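Likari Community Lending Shelf: Autumn Progress Report to the Butadley Fund

Prepared by Thodoris Sotiropoulos, project lead 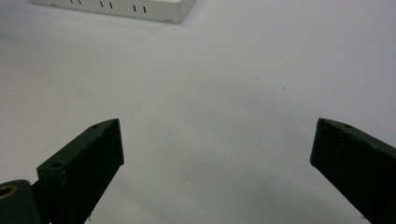

Lambros Koutsoukos wrote to us in October that he had borrowed the pressure canner twice and the dehydrator once, and that what he would really like is for the shelf to stay open past five, so that people coming off the day shift could get there before the door was locked. His was the first of several notes along those lines, and I am putting it near the top of this report because it has changed our plans for the winter more than anything else that came in.

As you will remember from the application, the lending shelf was meant to let households in Likari borrow the sort of kitchen and garden equipment that most of us need for one weekend a year and then trip over in the hallway for the other fifty-one. Your grant covered the first round of purchases, the rent on the back half of the old seed store, and a part-time coordinator. We opened in spring with more enthusiasm than shelving, and I am very glad to tell you that we now have both.

Membership

We had hoped for 100 member households by the end of the growing season, and we have signed up 200. Much of that came in the weeks after the plant swap, when people who had come for tomato seedlings stayed to ask what the cider press cost to borrow (nothing, for members) and whether they could reserve it for apple time. I should say that a good number of those households have joined and not yet borrowed anything. We are not too worried, as many people seem to like knowing the shelf is there, but we would like to see more of them through the door, and there will be a short letter going out to them with a list of what can be had in the colder months.

The membership form has been cut down to a single page. The old one asked for a second contact and a description of intended use, and people found it rather stern.

Lending and returns

The canning equipment was the great success of the year. At the height of the season there was a waiting list for it, and we shortened the loan period to four days, which was grumbled at and then mostly accepted. The cider press did well too, though it is heavy, and two members have asked if it could be delivered. We don't have a van, so for now we help with loading and wish them luck on the hill!

Late returns remain our weakest point. The reminder calls work nicely when somebody has time to make them and not at all when we are busy, which is of course exactly when the late items are wanted by the next person. We have been trying out Grovow, a booking system that sends the reminders by text message, and so far it has saved our coordinator a good deal of telephoning. Some of the older members prefer a call, and they will go on getting one.

Repairs and losses

A dehydrator came back with a cracked tray and was mended at the Gyamfi workshop, who very kindly charged us only for the part. One set of jar lifters has disappeared entirely. The apple corer we bought secondhand was a mistake, and I take the blame for that one; it has gone for scrap and we won't replace it until we find a sturdier kind.

Evening classes

We offered classes on jam, pickles and drying herbs, and 60 people came over the course of the season. The pickling evening was so full that we had to borrow benches from the school and prop the door open for air. Drying herbs drew a smaller crowd, perhaps from being held in the same week as the harvest supper, and we will move it next year. Several people who came to a class joined the shelf on their way out, so we mean to keep the classes free if the budget can stand it.

Money

Spending is a little under what we planned for equipment and a little over for heating, as the seed store loses warmth faster than any of us expected. With your agreement we would like to move the unspent equipment money across to heating and to the longer opening hours described below. The accounts are attached separately, with receipts.

Plans for the winter

Following the letter from Lambros and the others, we will try opening until 7 p.m. on 2 evenings a week through the winter and keep a note of who comes in after five. If it proves popular we will ask to carry it on through spring, when the garden tools start going out again and the coordinator has her hands full. We also want to sort out the shelving by the rear wall, label the jar boxes by size, and get a proper drying rack in for things that come back damp.

Please do come and see us if you are passing through Likari. The kettle is on most afternoons, and we would be glad of your thoughts on the heating question before the next payment is due.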